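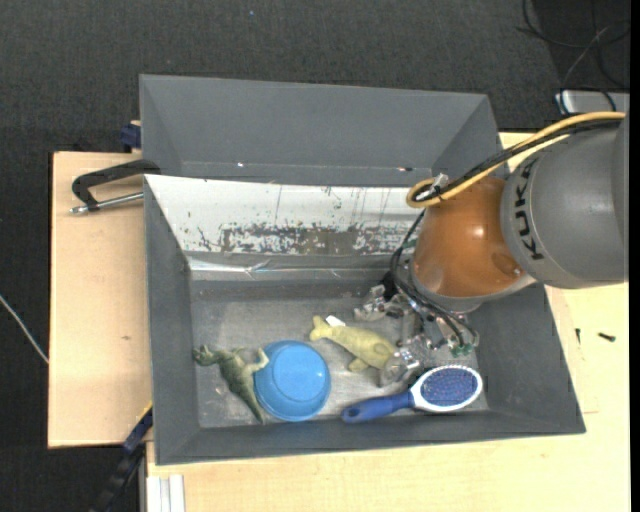
The ferry to Nelulholm left at six in the morning, and I was the first one up the ramp, wearing my good coat and carrying a notebook I had bought for the occasion. Thirty-eight was the wrong age to be this excited about a workshop. I didn't care! I had read the flyer so many times the fold had gone soft.

"Five days of listening," it said. "Kershaw House. Bring walking shoes."

I had spent that whole spring telling people I was going to change my life. I told my sister, my dentist, the woman who cut my hair. I had lists. I had a list of the lists. And every evening I came home to the apartment on Brirnedach Street and sat on the same end of the same couch and felt terrific about what I was going to do tomorrow.

The coach met us at the dock. She was a small woman in a rain jacket, older than my mother, and she shook hands with each of us as if she'd been waiting for that hand in particular. Then she walked us up the hill to the house, fast, so that I arrived with no breath left for the speech I had been working on.

"What do you want?" she asked me that first afternoon. We were on the back steps with our tea.

Oh, I was ready for that one. I talked about purpose and about energy. I talked about the pottery studio I was going to open, the kilns and the big front window and the classes for kids after school. I had the money saved, or close to it. I had been looking at spaces for 5 years.

She drank her tea until I was done.

"When did you last make a pot?" she said.

I laughed. Then I looked at the sea for a while, and it was a very good sea, gray and busy, with a red buoy leaning over in the current.

"College," I said.

She nodded and went in to see about supper.

I was furious! I lay in my narrow bed that night and composed 500 answers, each one better than the last. I was busy. I had a job. You couldn't throw a pot in a one-bedroom apartment, everyone knew that. Somewhere before dawn I ran out of answers and just lay there listening to the pipes knock.

In the morning she handed me a brown paper bag with something heavy in it. The shed was behind the vegetable beds, she said, and the door stuck, so I should use my shoulder.

I used my shoulder. Inside was a kick wheel with Gekach stamped on its iron leg, a bucket, a stool and a window with a spider in it. I sat down. I put the clay on the wheel and got it so badly off center that it jumped clean off and hit the wall - a wonderful sound, like a fish being slapped on a counter. I picked it up and tried again. My hands were slow and stupid and then, for maybe 30 seconds, they weren't. The clay went still under my palms while the wheel kept turning. I had forgotten it did that. I had forgotten you could feel it all the way up in your shoulders!

I missed lunch. I missed the group walk to the lighthouse. What I had at the end was an ashtray, if I'm being generous, with one side higher than the other and my thumbprint sunk into the rim.

She came by while it was still light enough to see and leaned in the doorway with mud on her boots. She looked at the ashtray and then at me, clay to the elbows on my good coat.

"What do you want?" she said.

"More clay," I said.

She pointed under the bench with her foot. There was another bag.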